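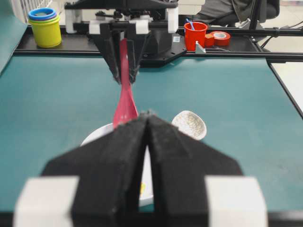

About Claltell

Claltell supplies tableware and small kitchen utensils to cafes, canteens, cooking schools and holiday rentals. The range covers plates, shallow bowls, spoons, spatulas and serving pieces. Items are sold singly or as place settings, and every item can be reordered by itself.

The company was started by two former catering buyers who were tired of replacing a full set of dishes when a few pieces had chipped. Our first stock list had 101 items. It has been revised every November and now runs to more than 200.

What we stock

Plates. Round, white, in four diameters. The rim profile has stayed the same across all production runs, so a plate bought this year stacks with one bought from the first list. Rim height is given on each product sheet, measured from the table surface.

Ceramic spoons. Short, with a shallow oval bowl, in plain white or with a gray crackle glaze. The crackle pattern varies from piece to piece and is not grounds for return. These spoons are intended for sauces, tasting portions and resting a utensil between uses. They are listed under Stamside, our name for all glazed small pieces.

Spatulas. Plastic, with a broad rounded head and a slender handle. Pinkish red is the standard color. Other colors are made to order and take longer. The spatulas are listed under Furkach, together with ladles and turners.

Table surfaces. We do not sell tables. We do sell cut-to-size table covers in teal green and slate, supplied flat – not rolled – to avoid curling at the corners.

How items are checked

Plates are set on a level surface and tested for rocking. A plate that rocks is sold as a second or returned to the maker. Spoons are checked for rough spots on the foot and along the edge of the bowl. Spatulas are flexed at the neck, where the head joins the handle, and rejected if a white stress line appears.

Glaze color is compared against a reference piece under the same lamp each time. The reference pieces are replaced every 2 years.

Where we are

The office, packing room and sample shelves are in the Gallegos building, Unit 2710. Samples can be viewed by appointment. Customers who want to match existing tableware should bring one plate and one small piece, clean and without labels. A tracing of the plate rim is acceptable if the plate itself cannot be spared.

Orders and returns

Orders are packed by item type and then by size. Plates travel on edge with card between them. Spoons are wrapped individually. Spatulas are bundled by the handle, heads all facing the same way.

Breakages should be reported with the item code and the number on the outer carton. Replacements go out with the next shipment. Seconds are not exchanged.

Page last revised 14/07/2020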